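Guides > Robot Cells > Working Rules > Handling open containers

Guides Checklists Forms Training Contact

We use cookies to remember your settings. Accept Decline

How to set up a safe pick-and-place station for open containers

Written by Viorica Chiriac. Last revised March 28, 2020.

These rules apply to any station where a small arm works in or next to an open container such as a basket, tray or tote. They were written for the benches at Lundside and now apply at Cârstea as well. Read the general cell rules first. If the two pages disagree, follow the general rules and tell me.

Before you power the arm

1. Clear the work surface. Tools, cups, tape rolls and phones go on the side shelf.
2. Check the container by hand. Run a gloved finger along the rim and look for broken strands, sharp edges or loose wire. Take a damaged container out of use and tag it.
3. Check the fingers for cracks and loose screws. Wipe off any dust or glue.
4. Press the emergency stop and confirm that the controller reports it. Release it and reset. Do this at the start of every shift, even if the last operator has just done it.
5. Write your name in the station log.

Setting the approach

Teach the approach point at least 4 inches above the highest part of the rim. Bring the arm down in manual mode, at the slowest speed setting, with your thumb on the enable switch. One person drives. A second person may watch but must stay outside the floor line.

Rims cause more trouble than the items in the container. A woven or braided edge has give in it, and a fingertip can slide into a gap and pull the whole container along when the arm lifts. Stop short of the rim and check the clearance by eye from two sides before you save the point. 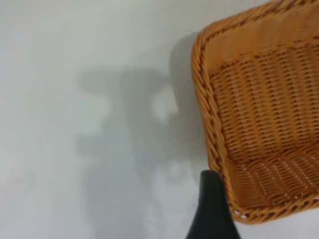 Corners need their own check. A rounded corner takes up room that a square one would leave free, so a path that clears the long side may still touch where the two sides meet. Save a separate waypoint for each corner you pass and name it so the next person can tell which one it is.

Set the force limit before the first automatic run. For light containers we start at 14 newtons and go lower if the container moves. Do not raise the limit to get past a fault. Find out what the finger is touching.

Lighting

Overhead lights put the arm's shadow on the table, and on a pale surface it can be strong enough to upset a vision program. Run the detection step with the arm parked, then again with the arm at the approach point. If the results differ, move the light or change the parking position. Leave the detection threshold alone until you have tried both.

First automatic run

Run 2 full cycles at reduced speed with no items in the container. Then add items and repeat. Stay at the stop button the whole time. If the container shifts, stop, put it back on its marks and check the taught points again before restarting.

Keeping records

Save the program under the station name and the date. Note the container type, the finger set and the force limit. Gruvex fingers and Adeo fingers are different lengths, so a program taught with one set must be taught again for the other. Replace finger pads after 1,000 cycles or when they look worn, whichever comes first.

Finger offsets for all stations will be checked again in August. Until then, use the sheet taped inside the controller door.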